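Cleaning up plastic garden furniture, laundry bags, and other odds and ends

Quick ones this time, been flat out. Most of these came in by email or got scribbled on the back of a receipt, so no particular order.

Grey marks on white plastic. Bicarb and a few drops of dish soap, mixed till it's like toothpaste. Old face washer, small circles, leave it five minutes, rinse. Don't go near it with steel wool, you'll scratch the shine off and the next lot of dirt will sit in the scratches forever. Melamine sponge is ok but go light. Texta comes off with metho on a cotton ball, sunscreen stains mostly don't come off at all, sorry.

If the top has a pattern moulded into it use a toothbrush along the lines first, then wipe. Other way round and you just push the muck back in.

Wobbly legs. Nine times out of ten it's the ground. Check on a flat floor before you start pulling things apart. If it really is the leg, look at the fasteners on the tubing first, then the feet. Rubber stoppers from the hardware shop, take the old one with you for size. White metal legs that are starting to chip, dab of enamel before the rust gets a hold. Nail polish works in a pinch, two coats.

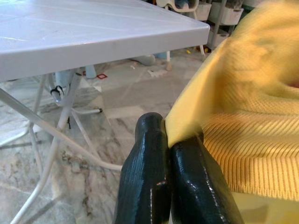 LAUNDRY & FABRICS

Mesh things (produce bags, wash bags, sports bibs, fly covers). Cold wash, inside out, zip done up. Never the dryer, the edges curl and they never sit flat again. Hang over the line not pegged by one corner, the weight of the water pulls the weave out of shape.

Snag in a mesh bag? Don't cut it. Pull the fabric gently on both sides of the snag, on the diagonal, and most of it works back in. If there's a proper hole, run a thread round the edge like a drawstring and pull it closed. Ugly but it holds onions fine.

Bright colours, yellow and orange especially, wash on their own the first twice. Leen Dabbas wrote in to say a half cup of vinegar in the rinse sets the dye. I've tried it and I'm not convinced but the towels did come up soft so maybe do it anyway.

Smelly tea towels. Soak in hot water with washing soda overnight. Not fabric softener, it coats the cotton and then they don't dry anything. Same goes for microfibre cloths.

Collar grime, cheap shampoo. Rub in, wait, wash as normal.

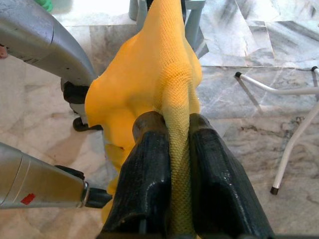
Page last changed: 15 Apr 2019

KITCHEN

Burnt saucepan. Cover the bottom with water, spoon of bicarb, simmer ten minutes, scrape with a wooden spoon. Repeat if its bad. Don't do this with aluminium, goes dark.

Stuck jar lid. Wide rubber band round the lid. Or tap the edge with the back of a butter knife till you hear the pop.

Fouad Jaber's method for a blocked sink, he swears by it: kettle of hot water, wait, plunger, then another kettle. Only if the pipes are metal. Plastic pipes use hot tap water, boiling can soften the joins.

Fridge seal gone loose? Clean it first, usually it's just crumbs and jam. Then a smear of petroleum jelly on the hinge side.

Brown sugar like a brick, slice of bread in the tub overnight.

Chopping boards, salt and half a lemon, scrub, stand on its edge to dry. Oil it in February and again in winter if you rememeber.

SHED

Paint tins store upside down, lid hammered on tight. Write the room on the base before you flip it, otherwise you'll be guessing.

Rusty secateurs. Soak in white vinegar overnight, scrub, dry properly, oil. A drop on the spring as well.

Screws that won't bite any more, matchstick and wood glue in the hole, let it set, snap it off, screw back in.

Béla Vida asks about stripped heads. Rubber band between the driver and the screw, push hard, turn slow. Works if there's a bit of the cross left. If not you need an extractor, they're in the 20 dollar kits near the drill bits.

More on paintbrushes next time, still sorting through everyone's replies.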